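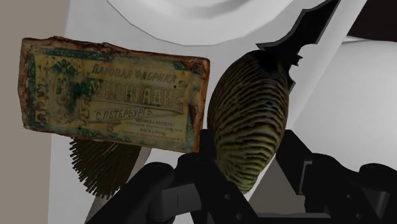

Kann ein Roboter inzwischen eine Kramschublade oder ein Regal ausräumen und sortieren?

Ich löse gerade den Hausstand meiner Tante auf und habe dabei gemerkt, wie viel Zeit allein das Sortieren frisst. Drei Zimmer, ein Keller, jede Schublade voll mit Dingen, die nichts miteinander zu tun haben. Eine rostige Blechdose mit der Aufschrift „М. КОНРАДИ“ und „С. ПЕТЕРБУРГЪ“, gleich dabei eine Bürste mit dunklen Borsten und ein eiförmiges, tief gefurchtes Ding, für das mir kein Name einfällt: So sieht die Arbeit aus, um die es mir geht. Wegwerfen darf man das nicht einfach, manches ist für Sammler interessant, anderes gehört in den Restmüll.

Meine Fragen: Gibt es Maschinen, die so etwas greifen und in Kisten verteilen können, ohne dass vorher jeder Gegenstand eingelernt wird? Kann man so etwas mieten? Und taugen die Simulationen etwas, mit denen man das vorher am Rechner ausprobiert? Bei Tarno habe ich angefragt, die haben mir einen Prospekt über Palettierer geschickt. Das hilft mir nicht.

Gholamreza Soltani
16. Apr. 2020

2 Antworten

Murdo Laing
Kurz gesagt: greifen ja, sortieren nach Wert nein, und mieten für einen Privathaushalt auch nicht.

Etwas ausführlicher. Ich betreue in einer kleinen Werkstatt eine Zelle von Dikwood, die Gussteile aus einer Kiste nimmt und auf ein Band legt. Das sind 8 verschiedene Teile, alle bekannt, alle aus demselben Material. Bis das zuverlässig lief, haben wir seit Februar daran gearbeitet, und bei jedem neuen Teil geht ein halber Tag fürs Einrichten drauf. Bei dir wäre jedes Stück ein neues Teil.

Zum Greifen im Einzelnen:

Blechdosen sind an sich dankbar, weil sie gerade Kanten haben. Ein Sauger scheidet bei stark verrosteten Deckeln aus, der zieht über dem Rost Luft. Also Backengreifer, und dann mit wenig Kraft, sonst ist die Dose eingedrückt. Wenn der Deckel nicht fest sitzt, hebt die Maschine den Deckel an und der Inhalt liegt auf dem Boden.

Bürsten nimmt man am Stiel. Liegt der Stiel unter etwas anderem, sieht die Kamera nur Borsten, und Borsten geben nach. Unsere Software würde darin vermutlich gar keine Greiffläche finden.

Runde und eiförmige Sachen rollen weg, wenn die Finger nicht gleichzeitig anliegen. Tiefe Rillen können helfen oder stören, das hängt davon ab, ob die Finger quer oder längs dazu stehen.

Dann kommt das Sortieren. Eine Kamera mit Texterkennung liest dir eine gut erhaltene Beschriftung wahrscheinlich vor. Bei abgeriebenem Kleindruck mit alter russischer Schreibweise würde ich mich nicht darauf verlassen. Und selbst wenn sie es liest, weiß sie nicht, ob du die Dose behalten willst.

Simulation: Wir probieren neue Griffe zuerst am Rechner aus, mit der Software von Clasero. Das spart Bruch und man sieht schnell, ob der Arm überhaupt an die Stelle kommt. Reibung, Gewicht und lose Deckel stimmen dort aber nur so gut, wie man sie eingegeben hat. Bei uns gingen in der Simulation 20 von 20 Griffen gut, an der echten Kiste war der erste ein Fehlgriff. Als Vorauswahl brauchbar, als Beweis nicht.

Mein Rat wäre, es von Hand zu machen und nur die Wege zu verkürzen. Klapptisch in Zimmermitte, vier Kisten (behalten, Sammler, Sozialkaufhaus, Müll), und alles, worüber du länger als eine Minute nachdenkst, kommt in eine fünfte. Die fünfte schaust du am Ende an. Für die Dosen lohnt ein Foto vom Deckel und vom Boden, bevor du irgendetwas reinigst. Rost nicht abbürsten, Sammler mögen das nicht.

Văduva
Es gibt gebrauchte Tischarme, wir haben für unseren 1.200 Euro bezahlt, ohne Greifer. Der räumt bei uns Holzklötze auf, wenn die Klötze einzeln liegen. Schublade kannst du vergessen, da kommt er gar nicht rein. Wenn du Spaß am Basteln hast, warum nicht, aber die Wohnung wird davon nicht leer.

Wegen dem gefurchten Ding würde ich mal im Sammlerbereich hier fragen.

Kommentar von Gholamreza Soltani
Danke an beide. Das mit der fünften Kiste mache ich so. @Murdo: Wie viel Greifkraft stellt ihr denn für dünnes Blech ein?

Kommentar von Murdo Laing
Wir fangen bei 20 Newton an und gehen hoch, bis nichts mehr rutscht. Für eine durchgerostete Dose wäre mir das schon zu viel, da würde ich weiche Backen nehmen und deutlich darunter beginnen.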